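I had been looking forward to the open day at the Szabó bindery for months, and it still managed to surprise me. If you have any feeling at all for paper, glue, thread or the smell of old cloth, put it on your list for next year. They open the whole place once a year, on the first Saturday they can spare before the summer orders come in, and this time they let in more than 300 people over the day. It never felt crowded, because the building goes on and on!

The bindery sits at the bottom of Nonirlow, where the street turns toward the river. You go in through the yard, past bales of trimmings waiting to be collected, and straight into the folding room. We arrived in time for the 10:30 tour with Krisztina Fodor, who has a wonderfully loud voice and needed it. The folding machine was running the whole time. Flat sheets go in at one end, and sixteen-page sections come out at the other, fast enough that I gave up trying to follow a single one.

Then came sewing, my favorite. Every section is opened over a saddle, stitched through the fold, and pulled up snug against the one before it. Krisztina passed around a sewn book block with no cover on it yet and let us bend it back as far as we dared. It lay completely flat on the table. She also handed us a cheap glued paperback for comparison (her own, she said, and she'd already read it), and the spine cracked at the first try. A boy next to me asked if he could do it again.

Upstairs is the hand workshop. It's much quieter up there, with long benches, cast-iron presses, and a row of bone folders worn thin by years of use. The restoration jobs are done here, and they had a parish ledger of 184 leaves laid out in stages: some washed and flattened, some still curled at the corners, a few mended along the fold with Japanese tissue so thin that I had to tilt my head to find it. You can try the tissue yourself on scrap paper. Mine wrinkled. My sister's was perfect, and she has mentioned it several times.

The marbling table had the longest line, and deservedly so. You drop color onto a tray of thickened water, drag a comb through it, lay your sheet down and lift. I got a muddy green thing that I love and have already used to cover a notebook.

After that we wandered through the office and records side, where they keep the job sheets going back to the Rurnik days, before the two firms merged. I could have stayed in there for hours. Each job sheet has a swatch of the cover cloth stapled to it, with the thread weight and the glue written in pencil. 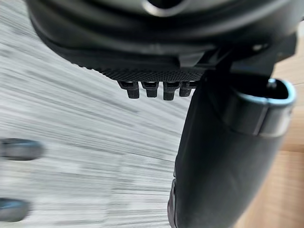
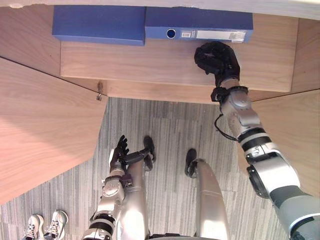 Anikó Katona wrote to me after reading a draft of this and said I'd been unfair to glued books: a good cold-glue binding, with the spine properly roughened first, will outlast a careless sewn one, and she has cookbooks from the eighties to prove it. Fair enough! I did ask Krisztina about it at the end of the tour, and she agreed more than I expected. Their own short-run catalogs are glued, and she bent one back for us without any damage.

A few practical things. Entry is free, but the marbling costs a little and they only take cash. Wear shoes you don't mind getting paste on. The stairs to the hand workshop are steep, with a rail on one side only, and there's no elevator. Coffee was in the yard, along with a very good poppy seed cake that was gone by two.

The shop by the gate sells offcuts by weight. I came home with a bag of book cloth, mostly reds, and a roll of linen thread. They're also running a weekend sewing course in September, and I've put both our names down.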